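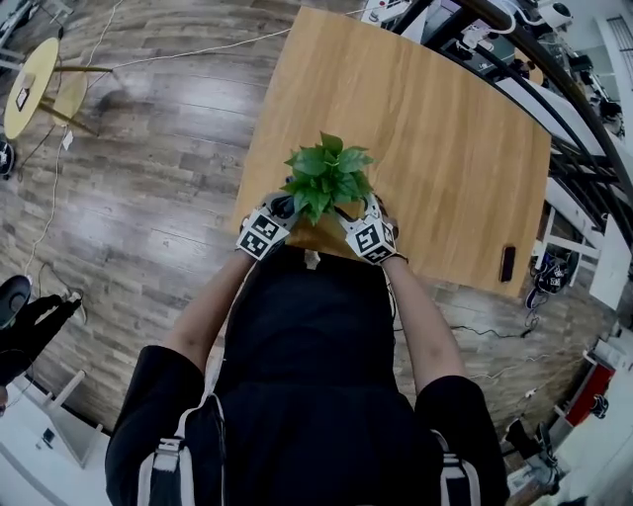
Week 3: Watering and light for houseplants

Welcome back, everyone, and well done for getting through the potting session, which I know went on a bit. Today we come to the subject that fills most of my inbox, namely how much to water and where to put the thing once you've got it home.

Start with the compost. Push a finger in to the second knuckle and, if it feels damp down there, leave the plant alone and try again in a few days. Small pots dry out faster than large ones, and clay faster than plastic, so a weekly routine rarely suits a whole windowsill.

Tap water is fine for nearly everything — ferns and calatheas can be fussy, and rainwater suits them better. Let the pot drain for 20 minutes before it goes back in its saucer.

Light next. A south-facing sill in February is gentle enough for most leaves, but by midsummer it will scorch them, so move things back a foot or two.

For next time, please read the Tenum booklet as far as page 121 and bring 2 leaves you're worried about, in a sealed bag if there's any chance of greenfly. We'll be in the Cakevness room again.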